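**FOR IMMEDIATE RELEASE**

**Tidolthorpe, Tuesday, April 10, 2018**

# Jollgate opens its cloth-handling sessions to the neighbourhood

Hello from the upstairs workshop at Jollgate! I run the collecting side of things here, which means I'm the person who knows where all the towels are, and I've been asked to write this one up myself because I'm the one who keeps going on about it at lunch.

The news is that we're opening our collecting sessions to the public. Starting this month, anyone in Tidolthorpe aged 16 or over can come in, sit down at one of our arms and help it learn how to handle cloth. You don't need a science background, and you don't need to have touched a robot before. If you've ever folded a bath sheet while talking on the phone, you already know more about the job than our software does.

We've been at this since the start of March with just our own staff and a few patient relatives. In that time we recorded 209 usable examples, and by usable I mean a full go from start to finish, with the cloth picked up, moved and let go, and nothing bumped halfway through. We threw out another 42. Most of those were my fault (I talk with my hands, and it's a terrible habit when your hands are steering a machine).

An example goes like this. You hold a pair of handles, the arm copies what you do, and a small camera at the wrist records the whole time along with the position of every joint. One go takes a minute or two. When you're done you press the green pedal if you're happy and the red one if you're not, and then you mess the cloth up again and start over. The messing up matters a lot! Our first week of recordings was no good for much at all, as we'd all been laying the cloth out nice and neat like we were expecting company, and the system got very good at neat cloth and hopeless at everything else.

Now we bunch it, drop it, twist it, and drag it into a heap. The thick weaves are my favourite to work with. There's so much to grab, and the folds hold their shape long enough for you to think about where you want the fingers to go.
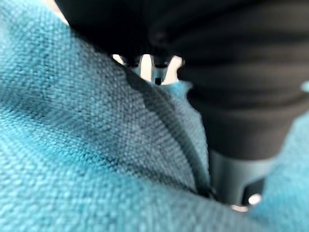 *The wrist camera's view at close range, with the gripper in among the folds of a turquoise woven cloth. (Photo: Jollgate)*

That close-up view took me a while to get used to. You lose all sense of where the edges are, and you end up reading the shadows in a crease to work out which way the cloth is going. My colleagues at the Bradcombe shop, who build our grippers, tell me that's exactly the sort of thing they want people to be doing, so the recordings have plenty of it in them. I'd have liked a wider view, but I was outvoted.

So why cloth? Alaoui Linen Service has been after us for ages to look at the sorting end of their laundry, where everything arrives in a jumble and somebody has to pull it apart piece by piece. It's hard on the shoulders. They've lent us three carts of retired linen in every colour and thickness you can think of, and they've agreed to try the arm on their own floor once we have enough examples to make it worth the drive. We haven't set a date for that. I'd sooner say so now than have everyone ringing me in the summer.

What we need most is variety in people. All of us in the workshop have started to move the same way, and you can see it in the recordings if you watch a bunch of them in a row. Left-handers, please come. Tall people, short people, quilters, sailors, anybody who's worked in a hotel, please come too.

**How to take part**

- Sessions run for 78 minutes, including a practice go and a tea break.
- There are 39 places in the first round, and you can book more than one.
- We pay a set fee per session, in cash or as a grocery card, whichever you like.
- Enter by the side door off the lane. There's a lift, and the chairs adjust.
- Leave bracelets and loose sleeves at home if you can.

We record the cloth, the gripper and the movement of the arm. We don't record sound, and we don't put your name on anything you make. If you change your mind afterwards, give us the number on your session card and we'll delete your goes.

Booking is at the Jollgate front counter or by phone during office hours. Reporters are welcome to come by and have a try at the handles as well, just give us a day's notice so I can clear a chair.

**About Jollgate**

Jollgate is a small automation company in Tidolthorpe. We make handling equipment for laundries, bakeries and packing rooms, with a gripper shop in Bradcombe.

**Media contact:** Collecting desk, Jollgate, Tidolthorpe

-30-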